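Review: Prodport Modular Task Board for Robot Cell Setup
By the Flistex Equipment Desk
2021-08-15

The Prodport task board was placed in the Prellby cell to support setup after a change of fingers and wrist camera. It was assessed over 42 setup runs, with attention to how well it exposes errors in calibration and how much upkeep it needs.

The slider proved the most useful element. Its slot is narrow and its numbered marks are easy to read from the wrist view, so a small offset in the tool setting shows up early. Technicians should bring the fingertips down beside the numerals at low speed and correct the tool offset before any attempt on the knob.

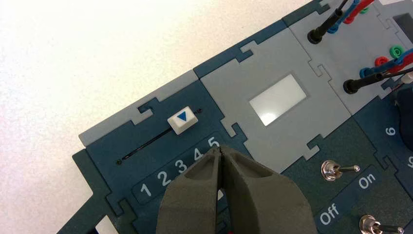

Wrist camera view: fingertips beside the numbered band, with the slider knob in its slot.

Toggle switches are less forgiving. The levers are metal and shiny, and the detection software lost them under strong light in 6 runs. Lowering the lamp output to 620 lux cured the fault. Operators who cannot dim their lighting should allow extra time for camera exposure settings.

The arms are to be parked clear of the board before the overhead check. The large colored buttons are a good first target for that check, and the green knob serves well for testing wrist rotation.
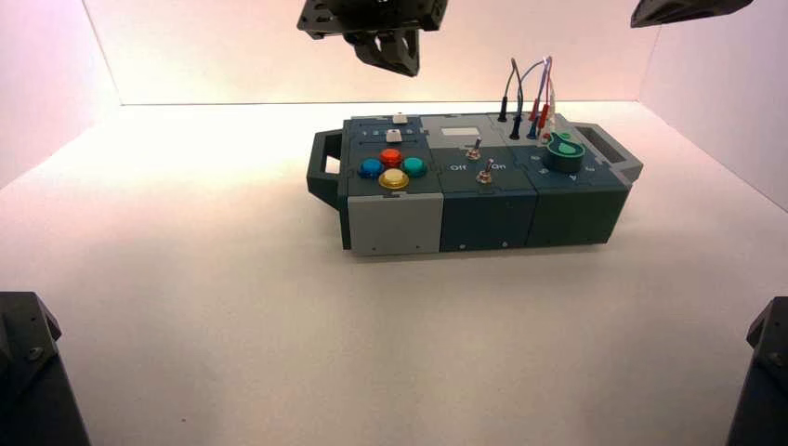 Task board on the cell floor, gripper held high above it.

Upkeep is modest. The test leads need to be reseated by hand at the start of each shift, and the instructions say too little on this point. A Strazds finger set was fitted throughout and required one adjustment in almost eight weeks.

The board is recommended for cells that change tooling often. Sites with fixed tooling will find it costly for occasional use.

Related reviews
Strazds Finger Set: Wear and Fit
Lighting for Enclosed Cells
Prellby Cell Maintenance Notes, February
Choosing a Wrist Camera Mount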